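Consumer Claims and Evidence
Handout 8: Reading the label on kitchen goods

Come to section having read the Quintero packet, or at least the first 14 pages. The rest is mostly tables, and we will pick those apart together.

Last time we ended on the word "professional." A student asked whether it has a fixed meaning on housewares. For our purposes, treat it as having none until the seller gives you one. The same goes for "chef grade," "heirloom" and "engineered." These words set a mood. You can't test a mood, so a seller can't be caught lying about it either, and I doubt that's an accident.

Claims you can test look different. "The handle stays cool" is a claim. Cool for how long? On what kind of burner? Touched by whom? The Stunudetti brochure says its handles were "tested 218 times." Fine. It doesn't say how many of those tests the handles passed. It doesn't say whether that was one handle tested 218 times or 218 handles tested once, and those are very different studies.

Shiny surfaces get their own paragraph in the packet. I am suspicious of shine. It tells you about the finish. It tells you very little about the thickness of the base or how evenly the pot heats, yet shoppers in the Wekport survey gave "looks solid" as a reason to pay more.

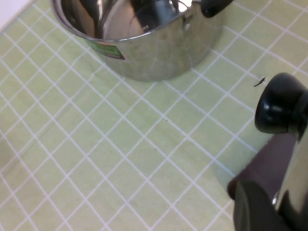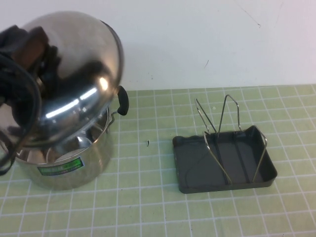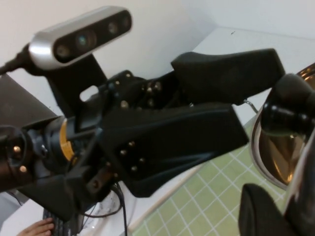
Now, the Wekport survey itself. It had 113 respondents, all of them recruited from the store's own mailing list. What can we say about shoppers in general from that? Not much, in my view. People who sign up for a cookware store's mailing list already like cookware. The report calls them "everyday households" on page one and never brings it up again.

Lizeth Nina raised a fair objection in section: a weak sample is still better than a guess. Sometimes, yes. But a guess at least looks like a guess. Put a percent sign on it and people stop asking where it came from.

Watch for the missing comparison, too. Prustutberg says its pans use "less energy." Less than what? An older model, a rival, an empty burner? If you can finish the sentence three ways, assume the writer picked the one that sounds best and left it off the page.

For next time
Bring one package or ad from your own kitchen. Underline every claim that could be checked, and circle the ones that couldn't. For one underlined claim, write a paragraph on what evidence would change your mind. "More research is needed" will get no credit. Say what research, done by whom, and who pays for it.

Papers are due by 4 p.m. in the box outside my office.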